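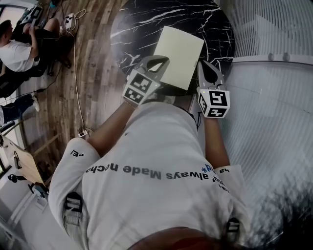 Brirnthorpe Police Reform Debate

The Brirnthorpe police reform debate was a long and occasionally productive argument over who should run the town's constabulary, and whether that person ought to know anything about policing. It began with a newspaper column by Lorna Buenaventura, a retired magistrate, who proposed that the post of chief constable be offered to a schoolteacher. Applications from the clergy would also be considered, she wrote, if they could drive.

Background

Brirnthorpe had gone through three chief constables in quick succession. The last, Rommel Belmonte, left after the Pritley Road inquiry, which found that complaints from the public had been filed with great care in a building the force no longer rented. The inquiry's report ran to 200 pages and recommended better signposting.

Proposals

Buenaventura's column called for officers to patrol on foot, apologise when wrong and publish their mistakes each May. Selim Sönmez, then head of the officers' association, accepted the walking.

A rival scheme, drawn up by Rodel Aquino and known as the Prullby Plan, kept a career officer in charge but added a panel of eight residents with the power to ask questions. It was silent on the matter of answers.

Public meeting

Both schemes were put to a meeting at the Salazar Hall on 11 March 2018. The vote was 97 for the Prullby Plan, with Buenaventura's supporters walking out before the count in a dispute over the heating.

Legacy

The panel still sits. Its first chairman, Efren Bañez, was a former geography teacher, a fact Buenaventura mentioned in several later columns.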